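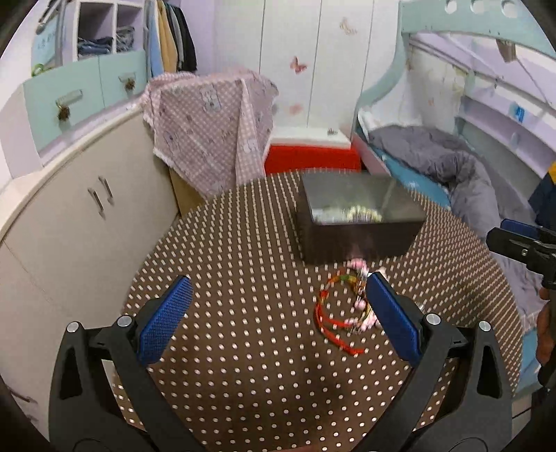 Can I use both Jarkel grippers in an ordinary furnished room, or do I need a cleared workspace?

A furnished room is fine, provided you have a stable table you can reach from more than one side and enough light to see small items on it.

Section 3: Setting up a tabletop session with two grippers

This section covers the Jarkel hand-held gripper pair from fitting the pads to saving your first recording. It assumes you have already charged the units and paired them with the Clikatach app (Section 2). If you bought a single gripper, skip the steps marked "pair only".

3.1 Before you start

You will need:

Both grippers, charged
The blue finger pads, a matching set for each gripper
The small screwdriver from the lid of the carry case
A phone or tablet with Clikatach installed
A table
The items for your task

Set aside a good half hour for the first session. Later ones go faster because the pads stay on and the room profile is stored.

3.2 Fitting the finger pads

Each gripper has two jaws, and each jaw takes one pad. The textured side always faces inward, toward the opposite pad.

1. Switch the gripper off. The status light goes out after a few seconds.
2. Open the jaws fully and lay the gripper on a towel or other soft surface.
3. Slide the pad onto the end of the jaw until it sits flush with the black finger.
4. Tighten the metal finger screw until it stops. Do not force it past that point.
5. Do the same on the second jaw.
6. Close the trigger slowly. The pads should meet along their full length. If they meet at the tips and gape at the back, one of them is not fully seated.
7. Open and close the jaws several times. The movement should be even on both sides.

Note: Left and right pads are not interchangeable. The letter moulded into the back tells you which is which.

Caution: Keep fingers, hair and loose sleeves away from the pivot pins while the trigger is moving. The linkages will pinch skin.

Do not oil the pins. Oil works its way down the jaw and onto the pads, and the pads will need replacing. If a pin feels stiff, brush out any lint or crumbs with a dry toothbrush. A pin that still sticks after cleaning should be reported to support.

3.3 Choosing a table

Round, square and rectangular tables all work. Stability matters more than shape. Lean on the edge with your forearm, and if the table rocks, put folded card under the short leg.

A tablecloth can stay on. Patterned cloth is better than plain for tracking, as the software uses fixed marks on the surface to work out where each gripper is. Dots, checks and small prints are all suitable. Two things cause trouble:

Cloth that slides. If you can shift it with one finger, clip it to the underside of the table or put a non-slip mat beneath it.
Plastic or vinyl covers with a strong shine. Take these off, or turn off the lamp directly overhead.

Glossy objects can also throw reflections. A box or appliance with a glass-like top may stay on the table, but place it off to one side and turn it until you no longer see a bright window in it from where you will be working.

3.4 Preparing the room

You do not need to tidy for the camera's sake. Furniture, shelves, hanging clothes and decorated doors behind the table give the tracker more to hold on to, and a bare white wall gives it less. Leave them where they are.

What you do need to do is keep things still.

1. Turn off any fan, and close the window if curtains are moving.
2. Move pets out and shut the door.
3. Remove or cover anything you would not want recorded: mail, prescriptions, family photographs, screens.
4. Walk around the table holding the grippers at working height. If you bump a bed frame or drawer handle, move the table.
5. Stand where your own shadow does not fall on the items.

Note: The cameras see a wide area, well beyond your hands. Check the preview in Clikatach for every side you plan to stand on, including low shelves and open closets.

3.5 Creating a room profile

1. Open Clikatach and tap Rooms, then Add.
2. Give the room a name you will recognize later. Do not use a street address.
3. Pick up one gripper and hold it over the centre of the table with the jaws wide open.
4. Tap Scan. Move slowly around the table, keeping the jaws pointed at the surface.
5. When the bar fills, hold still until you hear a double tone.
6. Pair only: repeat with the second gripper. The app joins the two scans.

If the second scan fails to join, the usual cause is that something on the table was moved between scans. Put it back or begin again from step 3.

A room profile is good until the large furniture changes position. Bedding, clothing and small objects can change as much as you like.

3.6 Laying out a small-items task

Drudix, the task library included with your kit, sorts its tasks by item size. Small items are the hardest and give the most useful recordings. Beads, cords, bracelets and hair accessories all belong in this group.

1. Place the items within easy reach, a hand's width or more in from the table edge.
2. For an untangling or sorting task, leave the items in a loose pile. Do not line them up.
3. Keep the pile clear of tall objects on at least one side, so the pads can come in low.
4. Set down any tray or dish the task calls for before you start recording.
5. Take your hands away and check the preview. Items hidden by the pads in the start position will not be registered.

Light-coloured beads on a dark cloth show up well, as do bright cords. Clear beads and thin silver chain are often missed. If your pile includes them, choose the slow setting under Capture speed.

Caution: Small beads are a choking hazard. Do not run small-items tasks where a toddler can reach the table, and check the floor when you finish.

3.7 Holding the grippers

Hold each unit by the black handle with your index finger resting on the trigger. Your wrist should be straight. If it is bent back to keep the jaws level, the table is too high, and you should stand on something solid or use a lower table.

Pair only: one person may hold both grippers, or two people may hold one each. With two people, agree beforehand who picks up and who steadies. Stand at a corner or around a curve of the table from each other, so that neither gripper has to cross in front of the other.

Do not let the jaws of one gripper close on the other. The pads will survive, but the alignment may not, and you would need to scan the room again.

3.8 Making a recording

1. Hold the grippers over the table with the jaws wide open and nothing between the pads.
2. Press the handle button once. Wait for the tone.
3. Lower the jaws to the item. Close gently until the pads touch it on both sides.
4. Lift, move and release as the task card says.
5. Return to the open start position.
6. Press the button again to stop.

Move at the pace you would use with your own hands. Very slow movement is not more accurate and tires the forearm.

If you drop something, carry on and pick it up. Dropped items are allowed in all Drudix tasks. If it lands on the floor, stop and tap Discard.

Take a break after 7 recordings in a row. The app will suggest one, and you can dismiss the message if you are comfortable.

3.9 Saving and storage

Recordings stay on the gripper until you connect to Wi-Fi. Each unit holds some 192 short recordings. Once storage is full, the status light turns amber and the button stops responding.

1. Set both grippers in the dock.
2. Open Clikatach and tap Transfer.
3. Leave the app open until every line shows a tick.
4. Tap Clear only after the transfer has finished.

3.10 If something is not right

Jaws close unevenly: remove both pads and refit them as in 3.2.

App shows "Surface lost": the cloth has shifted or the light has changed. Straighten the cloth and scan again.

Items slip out of the pads: wipe the textured side with a damp cloth and let it dry. Dish soap leaves a film, so use water only.

One gripper missing from the preview: bring it back over the table. If it stays missing, switch it off and on.

Double tone does not sound: check that the phone is not on silent.

For anything else, contact Mykhailiuk, our Canadian service partner, through the Help tab. Have the number from the base of the handle ready. Requests about replacement pads and screws go to Fletcher McAlister in parts, using the same form.

Continue to Section 4 for cleaning and long-term storage.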